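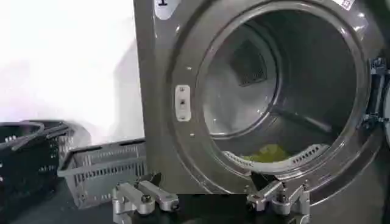 Dryer 1, door open, one cloth item remaining in the drum. Gripper at the lower rim.

Last updated: Sunday, 4:40 p.m.
By Aarne Ojala, Prustura workshop
Print this entry | E-mail this entry

Entry: dryer unloading, commercial front-loader

Purpose. To establish whether the arm can empty a commercial dryer without assistance, at a standard acceptable to the Plillia laundry. The question put to us by Kamel was narrow: can the machine take over the unloading step now, or should the laundry plan for another year of doing it by hand?

Method. Mixed small items, dried and left in the drum. The dryer door was opened by a person. One attempt was defined as one approach, one closure of the fingers and one release over a basket. Up to 3 attempts were allowed per item before it was recorded as missed.

Results. Of 100 items presented, 72 were placed in a basket within the permitted attempts. Most of the misses were single items lying low in the drum, just behind the lip. When the load is deep, almost any closure brings something out. The last piece is a different task. The fingers must pass over the rim, drop, and close on a soft object against a curved surface, and the approach used at present comes in too flat.

The perforated baffle at the bottom of the drum also requires attention. Thin cloth lying against it was pushed along by the fingertips on several attempts. Glare on the polished rim disturbed the depth estimate – the Ait Brahim filter reduced this but did not remove it.

Assessment. The arm is not ready to unload a dryer unattended. It could reasonably be used for the bulk of a load, with an attendant clearing the remainder. I would not describe that to Kamel as automation of the chore.

Open items
- Steeper entry angle for the last item; retest with the wrist rolled.
- Confirm clearance at the hinge side before any wider sweep.
- Basket position: fix it or detect it. At present 2 people place the baskets differently and the release point suffers.
- Door opening remains out of scope until the above are closed.

A.O.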